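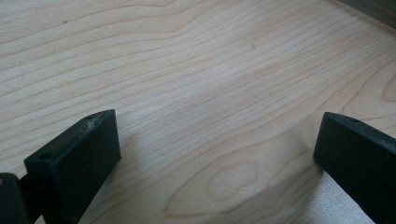
Working Visit to the Vamix Handling Laboratory: Report on a Sensor Fault and a Floor Cable Matter

6 March 2024
Shares: 34 | Comments: 2

A delegation from the Mundis Technical Safety Network visited the handling laboratory operated by Vamix. The visit had been requested in November, after the laboratory reported a fault in one of its pairs of hand-held grippers. Members wished to see the work in its normal setting and to hear how the fault was found, how long it went unnoticed and what had been changed.

The laboratory records people carrying out simple table tasks with a gripper in each hand. The recordings are later used to teach robot arms the same tasks. On the day of the visit the operator was working with a lidded plastic container, a small tray and a number of everyday objects, among them an orange plush toy. Members stood well back from the table during recording and put their questions between sessions.

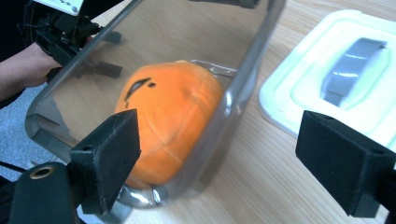
The fault itself was described to us in some detail. Each gripper reports how far its jaws are open. Over a period of several weeks the left unit of one pair began to report a closed position while the jaws were still open. The error came and went. It was finally traced to a connector at the gripper end of the cable, which had worked loose under repeated pulling. Of 978 recordings reviewed, 34 contained the false reading and have been withdrawn.

Members asked why the daily check had missed it. The laboratory explained that the check was done with the operator standing still, so the cable was never under load. When the staff repeated the check with the arm extended across the table, the false reading appeared in roughly 20 minutes. The replacement connectors, supplied by Enier, have a screw collar. At the time of our visit they had been fitted to one pair only.

The second matter concerned the cables on the floor. The laboratory's log includes a near miss in which an operator stepped back from the table and caught a foot in a cable. The operator did not fall, but the gripper was pulled from the hand and struck the table. The staff believe that the damage to the connector may have started there - although the log does not allow this to be shown.
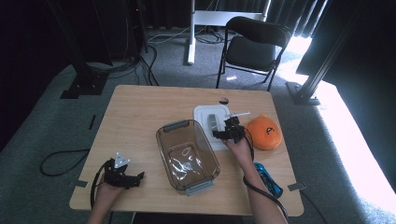

Recording at the work table, with one gripper cable running down across the carpet.

Our delegation took the view that the cable route deserves the same attention as the connector. An overhead route was discussed at length. The laboratory is concerned that a hanging cable would pull on the wrist and change the way operators move. Apaza, which maintains the equipment, has offered to test a light spring support, and we have asked to receive the results.

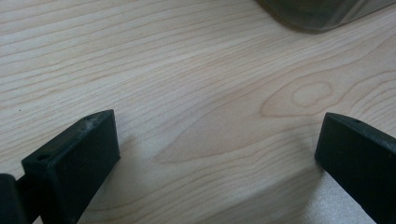

Inspection intervals were the last subject of the day. At present the fingers are examined after every 100 hours of use, and the examination covers the faces that touch the object. Members suggested that the upper edges be added. On the left finger, gray scuffs are easy to see along the top edge, where the black material has faded and looks slightly chipped. Wear of that kind does not affect the jaw reading. It could, however, give an early sign that a unit has been dropped or knocked, and a note in the log would cost very little time.

The laboratory agreed to repeat the jaw check with the arm extended before each session, and to record near misses and sensor faults in a single log. The delegation thanks the staff of Vamix for their open account of both matters. A follow-up visit will be arranged once all pairs have been fitted with the new connectors.

Related items
- Guidance note: cables and walkways in test areas
- Visit report: the Apaza repair workshop
- How to report a near miss
- Members' meeting: call for topics

Subscribe to the Mundis newsletter to receive visit reports by email. You may unsubscribe at any time.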